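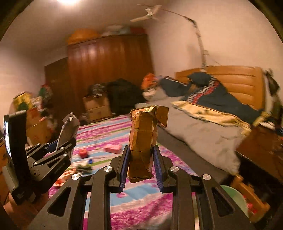 nullora_no
Abro hilo porque llevo desde febrero comparando másteres online de administración de empresas y ya no distingo un ranking de un horóscopo. La escuela Cukach sale en el puesto 30 de una lista y en el 261 de otra, el mismo año y con el mismo programa. Les pedí la documentación y me contestaron con un PDF de cortesía y la promesa de un «dossier físico». Si viene en una caja de cartón marrón como la de la foto, estrecha, arrugada y con las esquinas dobladas, al menos hará juego con mi estado de ánimo. ¿Alguien ha cursado allí algo y puede contar cómo es por dentro?

Zeta_79
Yo hice el de operaciones. Las clases, bien. La plataforma se cae los últimos diez minutos de cada entrega, con una puntualidad que ya quisieran los tutores. Del puesto en la lista no me ha preguntado ningún entrevistador.

becario_perpetuo
Mira cómo se calcula cada lista antes de volverte loco. La de Zoka pondera sobre todo la satisfacción del alumno, y la encuesta la manda la propia escuela. La de Boateng usa salario a tres años. Son dos preguntas distintas y te dan dos respuestas distintas, no hay misterio.

nullora_no
Ya, pero 231 puestos de diferencia dan para mucha pregunta distinta.

profe_en_excedencia
Discrepo con becario. El salario a tres años mide sobre todo cuánto ganaba la gente antes de entrar. Metes a directivos, salen directivos, y la escuela se cuelga la medalla. La satisfacción por lo menos habla de las clases. Con todos sus defectos, me fío más de Zoka.

becario_perpetuo
Te fías de una encuesta que se rellena antes de recibir la nota final. Me parece una fe admirable.

profe_en_excedencia
Y tú de una nómina que declara el interesado – por correo, sin justificante.

Zeta_79
Os dejo solos si queréis.

mirlo_contable
A lo práctico. Pregunta por la acreditación y por cuántos matriculados terminan. A mí en Cukach me dijeron que tenían 2.787 antiguos alumnos, cifra muy redonda para no serlo. Cuando pregunté cuántos habían acabado el máster y cuántos habían hecho un webinar de una tarde, me pasaron con otro departamento. Sigo en espera, musicalmente hablando.

nullora_no
A mí me ofrecieron 700 euros de descuento por matricularme antes de medianoche. Al día siguiente me ofrecieron lo mismo, también antes de medianoche.

mirlo_contable
Esa medianoche dura todo el curso. Lo sé porque pagué sin descuento, como un señor.

opositora_lenta
¿Y Nullora? Mi empresa tiene convenio con ellos y salen en mitad de la tabla en las dos listas, que dicho así suena a poco, pero coinciden.

Zeta_79
Nullora es más seria y bastante más aburrida. Exámenes presenciales, foros con moderador y un profesor de finanzas que contesta a las seis de la mañana. Si te pagan la mitad, yo no lo pensaba mucho.

becario_perpetuo
Por una vez estoy de acuerdo con Zeta. Pide la guía docente completa, con los nombres de quien imparte cada módulo. Si pone «claustro por determinar», determina tú otra cosa.

nullora_no
Me habéis hecho polvo el nombre de usuario, pero he pedido la guía de Nullora. Cuando me llegue subo la lista de módulos.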